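첫 손님상을 차리던 날에 저는 의자를 빌리는 데 정신이 팔려서 정작 테이블을 까먹었어요. 결국 문짝 두 개에 천을 덮어서 썼는데, 와인잔이 한쪽으로 슬금슬금 기울더라고요. 그 뒤로 행사용 테이블을 꽤 여러 종류 써 봤고, 지금 우리 가게에서 팔고 빌려드리는 건 Trorura 하나예요. 아래는 문의하실 때마다 제가 전화로 떠들던 얘기를 글로 옮긴 겁니다. 좀 길어요!

# Trorura 연회용 조립 테이블

**만든 곳:** Vestholm
**디자인:** Cristóvão Peixoto
**한 대 좌석:** 6인
**폭:** 900mm
**연장판:** 300mm (별도 구매)
**구매 / 대여:** 둘 다 가능

## 어떤 테이블이냐면요

서퍼클럽, 작은 결혼식 피로연, 브랜드 팝업 저녁 식사, 출간 기념 모임처럼 사람들이 앉아서 오래 먹고 떠드는 자리에 맞춘 테이블이에요. 컨퍼런스장에 쫙 깔리는 얇은 접이식 테이블이랑은 쓰임이 달라요. 그쪽은 빨리 펴고 빨리 접는 게 일이고, Trorura는 세 시간 넘게 앉아 있어도 무릎이 안 부딪히는 게 일이거든요.

폭 900mm가 처음엔 좀 넓어 보인다는 분이 많아요. 저도 그랬고요. 그런데 양쪽에 접시가 놓이고 가운데로 나눠 먹는 큰 접시랑 촛대, 빵 바구니까지 올라가면 금방 찹니다. 더 좁은 테이블에서는 꽃을 포기하든지 빵을 포기하든지 해야 하는데, 저는 둘 다 못 하겠더라고요. 그렇다고 이보다 넓으면 맞은편 사람 목소리가 잘 안 들려요. 음악 틀어 놓은 로프트 공간이면 더 그렇고요.

다리는 네 모서리에서 살짝 안으로 들어와 있어요. 그래서 끝자리 손님도 다리를 옆으로 뺄 수 있고, 테이블 두 대를 길게 이어 붙였을 때 이음새 자리에 앉은 분이 다리 네 개 사이에 끼는 일이 없어요. 긴 한 줄 식탁을 좋아하시는 분이라면 이게 얼마나 큰 차이인지 아실 거예요.

## 조립

공구는 안 들어갑니다. 순서만 지켜 주세요.

1. 상판을 뒤집어서 담요나 포장 패드 위에 놓습니다.
2. 가로대를 먼저 홈에 끼웁니다.
3. 다리를 하나씩 세우고 손잡이 나사를 반만 돌립니다.
4. 네 다리가 다 서면 그때 나사를 끝까지 조입니다.
5. 둘이서 양 끝을 잡고 바로 세웁니다.

3번에서 성질 급하게 끝까지 조이시는 분들 많아요(접니다). 그러면 마지막 다리가 홈에 안 맞아서 처음부터 다시 풀어야 해요. 바닥이 고르지 않은 공간에서는 세운 다음 발끝의 높이 조절 캡을 돌려 주시고요. 오래된 창고를 고친 행사장은 바닥이 은근히 울퉁불퉁하니까 손님 오시기 전에 물컵을 하나 올려 보세요.

혼자서도 조립은 되지만 세우는 건 꼭 둘이 하세요. 허리는 환불이 안 됩니다.

## 연장판은 언제 필요할까요

연장판은 300mm짜리고 한쪽 끝에 걸어서 씁니다. 손님을 더 앉히려고 사시는 분이 계신데, 저는 그 용도로는 별로 권하지 않아요. 테이블 머리에 호스트 자리를 하나 넉넉하게 만들거나, 물병이랑 여분 냅킨을 올려 두는 끝단으로 쓸 때 제일 좋습니다. 케이크 놓는 자리로도 괜찮고요.

Vitória Serrano 씨는 저희한테 테이블을 사서 Costport에서 저녁 모임을 여는 분인데, 연장판을 양쪽 끝에 걸고 한쪽은 치즈, 한쪽은 커피로 쓰신대요. 손님들이 식사 끝나고 자연스럽게 양쪽으로 갈라져서 섞인다고요. 듣고 나서 저도 바로 따라 했어요. 좋은 건 베껴야죠.

주의하실 점 하나. 연장판 위에 걸터앉으면 안 돼요. 본체 상판이랑 달리 걸이 두 개로 버티는 구조라서 사람 무게는 못 받습니다. 연장판에 올리는 무게는 60kg을 넘기지 마시고, 얼음 채운 큰 통은 되도록 바닥이나 트롤리에 두세요.

## 천을 덮을까요, 말까요

이 질문은 거의 매번 받아요. 제 취향부터 말씀드리면 안 덮는 쪽입니다. 가운데로 길게 러너만 하나 깔고 나머지는 그대로 두는 걸 좋아해요. 그릇 색이 훨씬 잘 살거든요. 다만 조명이 어둡고 초가 많은 자리라면 리넨을 바닥까지 떨어뜨리는 것도 참 예쁩니다. 특히 겨울 저녁에요.

덮으신다면 몇 가지만요.

- 리넨은 하루 전에 다려서 상판에 미리 펴 두시면 접힌 선이 많이 죽어요.
- 두 대를 이을 때는 천의 이음새와 테이블의 이음새가 겹치지 않게 해 주세요. 겹치면 잔이 꼭 거기 놓입니다.
- 밑에 얇은 펠트를 깔면 식기 부딪히는 소리가 확 줄어요. 천장이 높은 공간이라면 진짜 추천!
- 핀은 쓰지 마세요. 클립을 드릴게요.

## 색 고르기

상판 색은 밝은 회백색, 짙은 올리브, 그리고 무광 검정이 있어요. 대여용은 회백색만 갖고 있습니다. 어디에 놓아도 튀지 않고, 꽃이든 그릇이든 위에 올라오는 것들 색을 그대로 받아 주니까 결국 이것만 나가더라고요. 검정은 사진은 멋진데 빵 부스러기가 별처럼 보여요. 그게 괜찮으시면 검정도 좋은 선택입니다. 올리브는 제가 집에서 쓰는 색이고, 야외 정원에서 정말 근사해요. 화면마다 색이 다르게 보이니 구매 전에 견본 조각을 꼭 받아 보세요. 견본은 그냥 보내 드립니다.

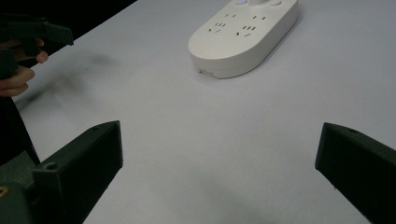
## 관리

행사가 끝나면 젖은 천으로 닦고, 바로 마른 천으로 한 번 더 닦아 주세요. 레드와인은 그날 밤 안에만 닦으면 자국 걱정을 덜 하셔도 돼요. 비트랑 강황은 좀 더 서두르시고요. 촛농은 긁지 말고 얼음주머니를 올려서 굳힌 다음 플라스틱 카드로 밀어내면 깔끔하게 떨어집니다. 거친 수세미, 표백제, 아세톤은 안 됩니다.

뜨거운 냄비는 받침을 꼭 쓰세요. 주물냄비를 오븐에서 꺼내 그대로 올리고 싶은 마음은 저도 알아요. 그래도 받침이요.

보관은 세워서 하셔도 되는데, 상판끼리 맞댈 때는 같이 드리는 패드를 사이에 끼워 주세요. 손잡이 나사는 작은 주머니에 따로 담겨 있으니 다리랑 같은 가방에 넣어 두시는 게 좋아요. 나사만 잃어버려서 연락 주시는 분이 제일 많거든요. 여분은 낱개로도 팝니다.

## 같이 쓰기 좋은 것

**Hopkin 트롤리.** 접은 테이블을 세워서 옮기는 낮은 수레예요. 바퀴가 고무라 나무 바닥 있는 공간에서도 조용합니다. 행사 중에는 뒤편에서 빈 접시 싣는 용도로 쓰시면 되고요. 엘리베이터 없는 건물이라면 트롤리보다 친구를 부르시는 게 빨라요.

**펠트 깔개.** Trorura 상판 크기에 맞춰 재단돼 있어요. 말아서 보관하세요, 접으면 자국 남습니다.

**리넨 러너.** 색은 그때그때 들어오는 대로 달라요. 지금 뭐가 있는지는 메일로 물어봐 주세요.

## 대여할 때 자주 물어보시는 것들

**한 대만도 빌릴 수 있나요?**
네, 됩니다. 배송비는 한 대든 여러 대든 같은 동네면 똑같으니까 이왕이면 서빙용으로 하나 더 놓는 걸 생각해 보세요. 주방이 따로 없는 행사장에서는 음식 담을 자리가 늘 모자라요.

**설치도 해 주시나요?**
Costport 안이면 저희가 가서 세워 드려요. 다른 지역은 배송만 하고, 조립 순서가 적힌 종이를 가방에 넣어 드립니다.

**야외에서 써도 되나요?**
하룻밤 저녁 식사라면 괜찮아요. 밤새 비를 맞히는 건 안 되고요. 잔디밭에서는 발끝에 끼우는 넓은 받침을 같이 빌려 가세요. 이게 없으면 디저트 나올 때쯤 테이블이 조금씩 가라앉습니다.

**흠집이 나면요?**
생활 흠집은 따로 청구하지 않아요. 탄 자국이나 깊게 파인 자국은 상판 교체 비용을 받는데, 그 전에 사진을 보고 같이 얘기해요.

**언제 예약해야 하나요?**
봄 주말은 금방 찹니다. 4월에 쓰실 분들은 장소를 잡자마자 연락 주시는 게 마음 편하실 거예요. 날짜가 아직 안 정해졌어도 일단 물어보셔도 돼요.

## 주문하기 전에

공간 도면이 있으면 보내 주세요. 손으로 그린 것도 좋아요. 문이랑 기둥, 콘센트 위치만 적혀 있으면 테이블을 어떻게 놓을지 제가 대충 그려서 답장 드립니다. 의자 뒤로 사람이 지나갈 자리가 나오는지도 봐 드리고요. 메일은 오전에 몰아서 읽고, 전화는 오후에 받습니다. 저녁에는 보통 누군가의 행사장에서 나사를 조이고 있어서 문자를 남겨 주시면 다음 날 답해 드릴게요.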